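**Mesanari Fovero**

The Mesanari Fovero is a small two-door coupé built in Clultville by the Mesanari works. It has a four-cylinder engine mounted behind the seats, drives the rear wheels and weighs remarkably little for a car with a proper boot at each end. The body was drawn by Nhàn Sầm, whose low nose and wonderfully deep side windows still turn heads wherever one is parked.

## Development

Work began one January with a bare test chassis known in the factory as Hermans. Sầm wanted a driver to be able to see both front wings from the seat, so the scuttle was lowered by 60 millimetres and the wipers were moved to the base of the doors' leading edge. It was a bold change, and it gives the car a superb view of the road! 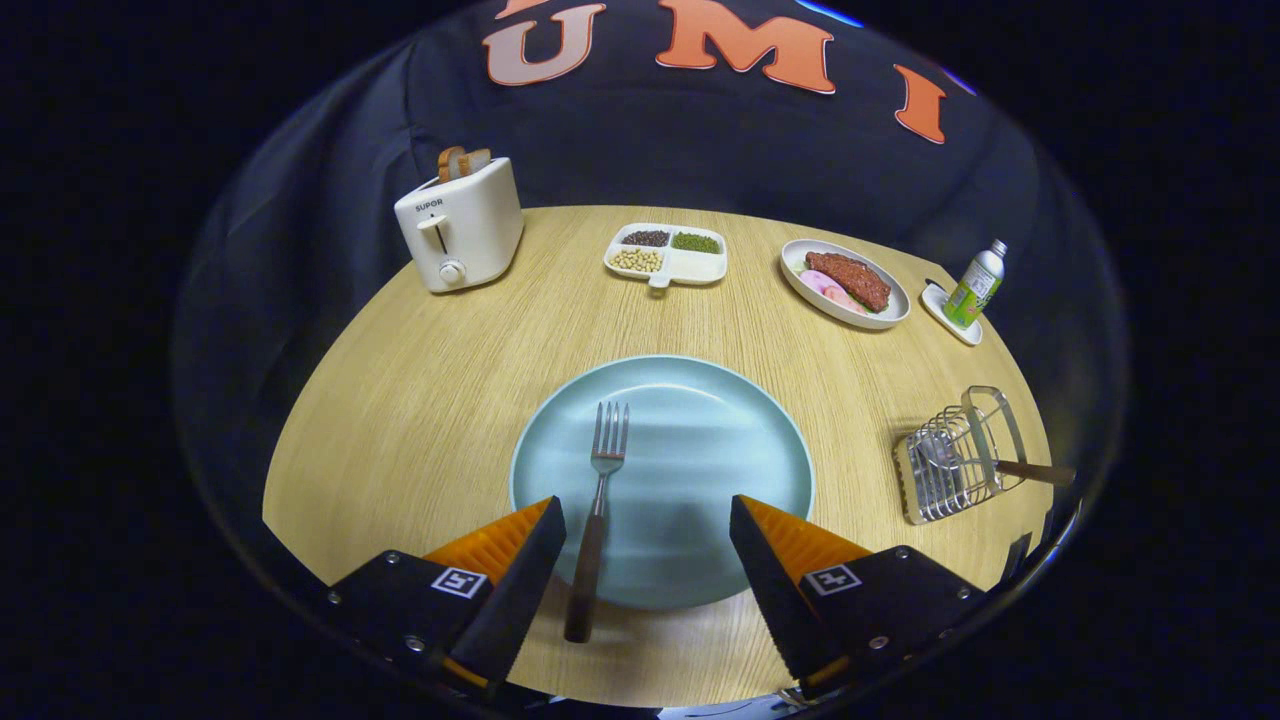 The first batch ran to 200 cars, all with a five-speed manual gearbox. A second series followed with wider rear tyres, a quieter exhaust and a much better heater. Of these, 73 were ordered with the canvas sunroof.

## On the road

Power is a modest 93 bhp, but the steering is quick and full of feel, and the Fovero is a joy on a twisting lane. Early cars can jump out of third gear; later ones have a stronger selector fork, which also fits the first series.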